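Kitchen and Tea Room Check — Jiletti House, floor 2
Form K, with comments of the inspector
Month: January

I make this check two times in the year. The result is written as OK, FIX or STOP. OK needs nothing. FIX must be done before the next check. STOP means the item is not used from today. My comments stand under each point. Please read them also when the result is OK.

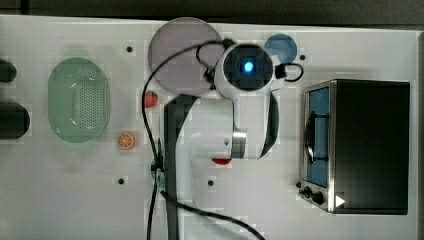
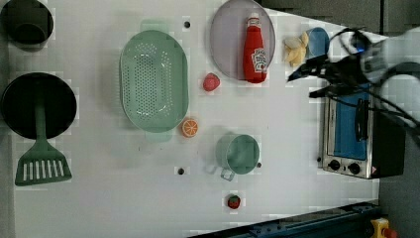
SECTION A — Electric things

A1. Cords and plugs without damage
Result: FIX
The cord of the kettle in the tea room has a small cut near the plug. It is only in the outer skin, the inner wires are not visible. I put yellow tape so people can find it, but tape is not a repair. Please order a new kettle, the price of a new cord is almost the same.

A2. No power strip connected to another power strip
Result: STOP
Same finding as in July. Behind the refrigerator one strip is connected to a second one, and the microwave and the coffee machine were both on it. I separated them. The coffee machine now has its own outlet by the window. I know the cord crosses the window sill and it is not beautiful. Please leave it like this until the electrician of Kinov comes.

A3. Outlets near the sink have ground fault protection
Result: OK
I pressed the test button on both and both switched off. After reset they had power again. The left button is stiff and must be pressed with strength.

A4. Crumb trays clean
Result: FIX
The tray of the bread toaster was full. I emptied it the same morning. A paper on the wall says "clean every Friday", but there is no signature on it after November. Either we use this paper or we take it down.

SECTION B — Fire

B1. Extinguisher in place, pressure in green field
Result: OK
Unit 354, on the wall by the door. The seal is whole. The yearly service by Geum is due in March.

B2. Fire blanket reachable
Result: FIX
The blanket hangs behind the coat rack. I had to move three coats to touch it. Please move the rack to the corridor — not the blanket, because its place is on the evacuation plan.

B3. Smoke detector sounds on test
Result: OK
Tested at 8 in the morning, before the office was full. Two persons from the next room came to ask, and this is a good sign.

B4. Nothing stored on top of hot appliances
Result: OK
In July there were paper napkins on the microwave. Now they are in the drawer. Thank you.

SECTION C — Water and cold storage

C1. Temperature in refrigerator
Result: FIX
The display says 39°F, but my thermometer showed 44°F on the middle shelf after one hour. The door seal is loose in the lower corner. I cleaned it with warm water and it closes better, but I am not satisfied. I will measure again on Monday.

C2. Hot water not too hot at the hand sink
Result: OK
I measured 94°F after one minute. For washing hands this is comfortable.

C3. No leak under the sink
Result: FIX
The bottom board is swollen on the right side. I dried everything, put a sheet of newspaper and came back after lunch. The newspaper was dry. So maybe it is an old leak, from before the siphon was changed. Leave the newspaper there, please, and tell me if it becomes wet.

SECTION D — Floor, storage, cleaning products

D1. Floor not slippery, mats flat
Result: FIX
The mat in front of the sink has a corner that stands up. I turned the mat around and the corner is now against the wall. A new mat is requested from Nellov.

D2. Cleaning products in original bottles
Result: STOP
I found one water bottle with a blue liquid and no label. I do not know what it was. It smelled like window cleaner. It is removed. This is the most serious point of the whole check, more than the power strips. A person who is thirsty does not always smell first.

D3. Knives stored with blade covered
Result: OK
The block is stable. One knife has a loose handle, I took it out.

D4. First aid box complete
Result: FIX
Burn gel is missing. Plasters are enough. The scissors are there but they belong to the office, somebody exchanged them. Please bring back the ones with the round points.

OPEN POINTS FROM JULY

Light over the counter: done.
Power strips: not done, see A2.
Sign for the boiling water tap: done, but it fell down one time already. Use screws.

The form stays in the folder by the door. If something is repaired, write the month and your initials next to the point, with a pen that does not wash off.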